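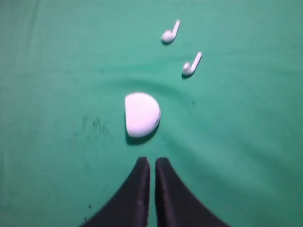 Slide 1: Earbuds, a case and a green cloth
Tadeo Lucero, Montecinos meetup, February. 2 slides, keep it short.
Ask for hands: who put earbuds away this morning? Who remembers doing it?
Point out the case. Smooth, curved on one side, small shadow under it. Fingertips right up close. Being close is the easy part.
Lasteck's brochure says "ready for the home." Ask whose home.
Vikum quoted me $795 for a pair of fingers. Fingers only. Pause here. 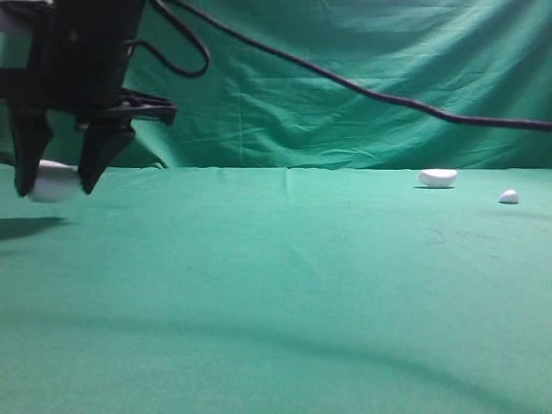

Slide 2: Is it holding it?
Let them look before talking. White thing between the fingers, just over the table. I can't tell from this if the grip is good, so don't claim it.
Two more white pieces over on the right, nothing near them.
Cloth is flat on the table, more or less. My kitchen counter has mail on it.
What I want from Alora and the rest: 2000 tries, unedited, failures left in. I've been asking for 6 months.
If someone brings up dishwashers, say not yet and move to questions.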